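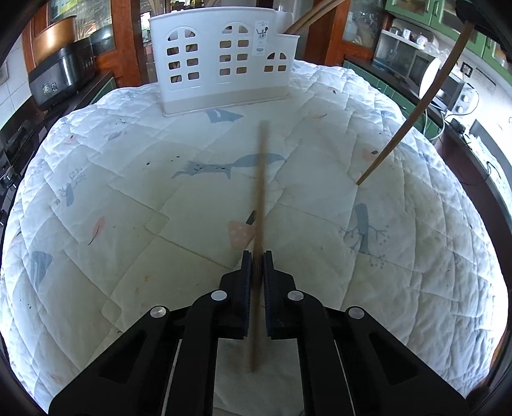
Wie bekomme ich kleine dunkle Flecken aus einer gesteppten Spieldecke, ohne dass der Aufdruck leidet?

Mit lauwarmem Wasser, etwas Gallseife und einer weichen Babybürste, immer erst an einer Ecke ausprobiert und dann punktweise getupft. Danach kommt die Decke bei 30 Grad in den Schonwaschgang und wird flach getrocknet.

Gefragt von Steppfuchs, 14. September 2026

Hallo zusammen! Etwas ausführlicher: Wir haben eine weiße Steppdecke mit Rautennaht und Tieren drauf (Fisch, Vogel, so ein hirschartiges Wesen, dazu ein Pilz mit Punkten), ich liebe das Ding! Sie liegt bei uns in der Wohnküche, und mit der Zeit haben sich lauter kleine Pünktchen und Flecken angesammelt. Das Etikett ist beim Waschen unleserlich geworden, ich weiß nur noch, dass die Decke von Majali ist. Füllung vermutlich Polyester, sie ist ziemlich dick, fast wie eine dünne Matratze. Bleiche will ich auf keinen Fall nehmen, weil die blaugrauen und rosa Motive noch so schön kräftig sind. Und wohin mit dem ganzen Kleinkram, der immer darauf liegen bleibt? Ich habe einen weißen Plastikkorb in Häuserform mit lauter kleinen Bogenfenstern, total hübsch, aber der steht meistens auf der Decke statt daneben.

Antworten

Nadelkissen_Prutov

Oh, bei gesteppten Decken kann ich mitreden, ich habe im Februar drei Stück hintereinander wieder hinbekommen und war jedes Mal begeistert, wie viel da noch rausgeht! Die kurze Antwort oben stimmt, ich würde es so machen:

Zuerst die trockene Decke draußen kräftig ausschütteln und dann mit der Polsterdüse absaugen, auch in den Nähten. Gerade in den Rauten setzt sich feiner Krümelstaub fest, und wenn der nass wird, hat man hinterher mehr Flecken als vorher. (Ist mir bei der ersten Decke passiert, grau in grau, ein Jammer.)

Dann die Gallseife anfeuchten, auf die Flecken tupfen, 13 Minuten einwirken lassen und mit einem feuchten weißen Tuch wieder abnehmen. Bitte kein buntes Tuch, das färbt gern mal ab. Auf den bedruckten Stellen nur tupfen und nicht bürsten. Auf dem weißen Grund darf die Babybürste ruhig ran, immer von außen nach innen.

In die Maschine kommt sie danach allein, 30 Grad, flüssiges Feinwaschmittel, kein Weichspüler, Schleudern höchstens bei 600. Passt sie nur mit Stopfen in die Trommel, dann lieber in den Waschsalon oder in die Badewanne. In der Badewanne zweimal klar spülen und zum Schluss mit einem großen Handtuch aufrollen und ausdrücken, das macht richtig Spaß und geht erstaunlich gut zu zweit.

Trocknen: flach über zwei Wäscheständer, alle paar Stunden wenden und die Füllung mit den Händen ein bisschen aufklopfen. Bei mir hat es 2 Tage gedauert, aber dann war sie wieder herrlich fluffig!

Sind die Punkte nach zwei Durchgängen noch da, könnten es Stockflecken sein. Dann hilft Sauerstoffbleiche für Buntwäsche (keine Chlorbleiche!), wieder erst an der Ecke testen.

wolora77

Einfach waschen. Hab meine seit Jahren bei 40 Grad drin, Druck ist noch da, bisschen blasser halt. Flecken gehen meistens mit raus und der Rest stört mich nicht.

Küchenkobold aus Purnthorpe

Zum Waschen ist alles gesagt, aber ich möchte unbedingt etwas zum Standort loswerden, wir haben nämlich auch die Spielecke neben der Arbeitsplatte und finden das großartig! Man kocht und ist trotzdem mittendrin. Nur: Fett- und Saucenspritzer fliegen weiter, als man denkt. Steht bei euch ein Reiskocher oder Schnellkochtopf auf der Platte, dann dreht das Dampfventil von der Decke weg. Wir haben außerdem eine abwaschbare Unterlage in der Größe der Decke, die kommt beim Kochen einfach obendrauf.

Den Häuserkorb würde ich genau da lassen, wo er ist, nämlich am Ende der Decke! Bei uns landet abends alles in so einem Korb, Bausteine, Stäbchen, Socken. Vor dem Waschen den Korb selbst kurz abduschen und die Fensterchen mit einer alten Zahnbürste auswischen, gerade bei Weiß sieht man danach einen Riesenunterschied. Und einmal den Boden von unten anschauen, bei unserem saß da eine klebrige Schicht, die immer wieder Abdrücke auf den Stoff gemacht hat.

Steppfuchs

Danke euch!! Die Gallseife ist besorgt, am Korb habe ich unten tatsächlich einen grauen Rand gefunden. Die erste Ecke habe ich schon getupft und der Aufdruck ist unverändert. Der Rest kommt morgen dran, in der Badewanne.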